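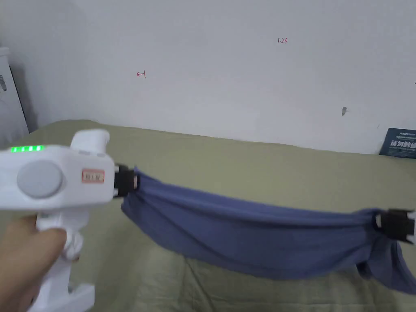
Counting the Hymnals at Gosanside

Sep 28, 2021

The songbook used by the Gosanside churches went out of print in April. Its last edition held 1,898 numbered entries, and the pew copies had been patched with tape for years.

Sulastri Pasaribu, who edits the replacement for Wunen Press, began with the service sheets. Congregations had kept them in binders, and 16 parishes sent theirs in. She logged each hymn by first line, tune and season. The sheets named 2,015 separate texts, more than the old book contained, as many had been copied in from other collections.

Use was uneven. Eighty-five hymns filled most of the Sunday slots. Advent drew on a small group of tunes, and the long section on harvest was hardly touched outside two rural parishes.

The new book keeps the old numbering for those 85 -- older members know them by number -- and starts a fresh sequence after them. Psalm settings move to the back. Four-part harmony stays, printed on facing pages with the words set between the staves.

Two points remain open. The Chevalier tunes need permission from the composer's estate, and the parish at Akik wants its own-language verses printed in full. Pasaribu has allowed six pages for them. The parish has asked for nine.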